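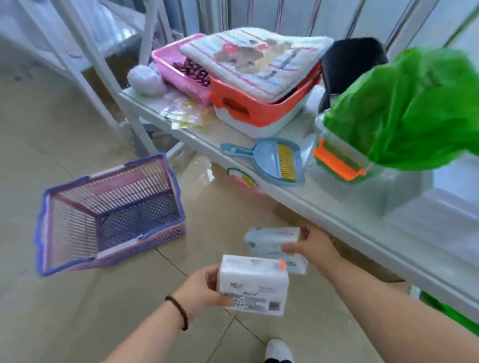

Ledero pickup orders - quick answers

Minimum order?
$3 for pickup. No minimum in store.

How late can I pick up?
Until 8 pm. Held for one night, then back on the shelf.

Can I swap somthing at the counter?
Yes, same price or less. Ask for Elspeth Niven in the mornings.

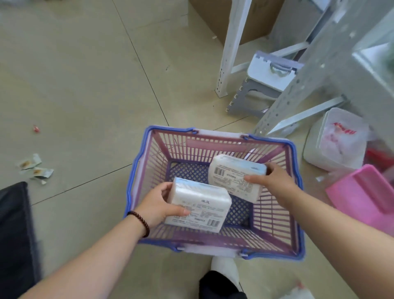
Tissue packets and a basket.

Bulk orders?
Up to 200 items, normal checkout. Over that, email Finlay Skinner first. Allow 3 days.

Do points expire?
Every March. 1000 points = $10 off. Cant be split over two orders.

Delivery?
Not yet. Wemow covers a few zip codes, list is by the register.

Lost receipt?
Order number is fine. Or the card you payed with.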